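## The bag beneath the sink

Household waste in Santoso is now collected on 2 mornings a week, and the change has altered how families treat the small bin in the kitchen.

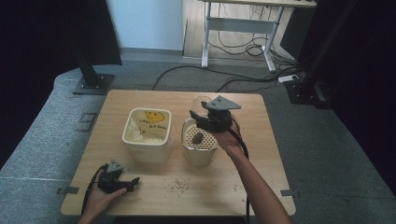
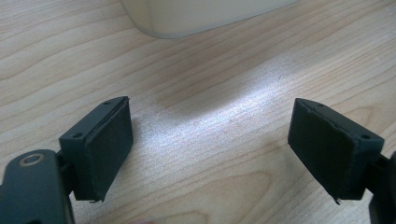 Under the scheme run by Rilenis, 342 homes separate food scraps from dry refuse – a task formerly left to the depot. Residents pay no additional charge. Yoga Teoh, who oversees the rounds, reports that about 400 sacks are lifted on a normal morning. The contract will be reviewed in November, when the neighbouring district of Gimis may also join.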